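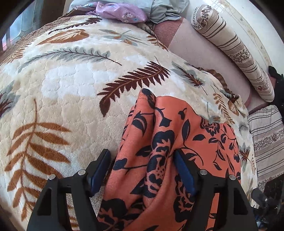 ## Section 5: Getting the fingers to pick up cloth

By now you should have a gripper that opens and closes on the bench without grinding. Good! This section takes it off the bench and onto fabric, where most of my own trouble started. I built mine (I call it the Urnus) in a spare room over one very long December, and I've redone this part of the guide twice, so if you printed an older copy, throw it out and use this one. Last changed March 2019.

You'll want the hand-held version for all of this. Don't bolt it to the arm yet. Holding it yourself lets you feel when a pad starts to drag, and you can let go in a hurry.

### Before you start

- The handle with both fingers fitted (Section 3)
- Soft pads, one per finger. Mine are blue
- A small hex key for the clamp screw
- A piece of thin cloth you don't mind snagging
- A blanket or quilt to lay it on, on a bed if you have one free

I like a printed cloth for this. A plain sheet hides everything, but with big flowers or leaves on it you can watch one shape and tell right away if the fabric is slipping through the pads. A quilted blanket makes a pretty tough surface to work on, too, so if you can pick up from that you'll be fine on a table.

**Caution:** Keep your free hand away from the linkage. There are open gaps between the arms of each finger and they close up as the fingers move. I've pinched myself in there more than once and it hurts a lot more than you'd think from a motor that size.

### 5.1 Square up the pads

1. Turn the power off and open the fingers by hand as far as they go.
2. Look straight down between them. The pads should angle in toward each other by the same amount.
3. If one is off, loosen its backing, nudge it, and tighten it again. Small nudges!
4. Check the round silver pins at the joints. Each one should sit flat. If a pin is standing up, push it home before you go any further, or it'll catch threads.
5. Close the fingers slowly by hand and see that the pads meet along their length.

**Note:** The first pads I cut were from a Jacobs offcut and they were too hard. They held a wooden block just great and let go of every piece of cloth I owned. Softer is better here.

### 5.2 Set the closing force

The force setting lives in the `grip.cfg` file, on the line that says `close_limit`. Mine ended up at 2,370, but yours will depend on your motor and how tight your joints are, so please don't just copy the number and walk away.

1. Start with `close_limit` at half of my value.
2. Bunch up the cloth a little with your fingers so it has a ridge to grab.
3. Lower the gripper until there's a pad on either side of the ridge.
4. Squeeze the trigger and hold it for five seconds.
5. Lift gently. If the cloth slides out, raise the limit a little and go again.
6. Stop raising it as soon as the cloth stays put through a slow lift.

**Caution:** If the motor hums and the fingers aren't moving, let go of the trigger. Leave it humming and you'll cook the driver board (I'm on my second Gratitz board, and that's exactly how I lost the first).

### 5.3 Practice picks

Do 18 of these before you go on to the arm. It sounds like a lot, but it goes quickly once you get into a rhythm, and you can do it with the radio on.

1. Lay the cloth out with a few long folds in it.
2. Come in with the fingers on either side of a fold - not pointing down into the blanket.
3. Close, lift, and carry it to the other side of the bed.
4. Open all the way before you pull back.
5. Mess the cloth up a bit and repeat from a different side.

If you keep picking up the blanket along with the cloth, you're pressing too low. Gwenllian Nicholas at the Linthorpe workshop puts a strip of tape on her handle to mark how far down she wants to go, and I've copied her ever since.

### 5.4 When it won't behave

**Cloth slips out on one side only.** Go back to 5.1. One pad is almost always angled wrong.

**Threads catching.** Run a fingertip over the pad edges and the pins with the power off. Trim anything rough.

**Fingers close unevenly.** Loosen the clamp screw, center both fingers, and tighten it again. If they drift back, the screw hole is probably worn and you'll need to reprint the bracket from Section 2.

Once you've got your practice picks done, write your `close_limit` on the side of the handle in marker. You'll need it in Section 6.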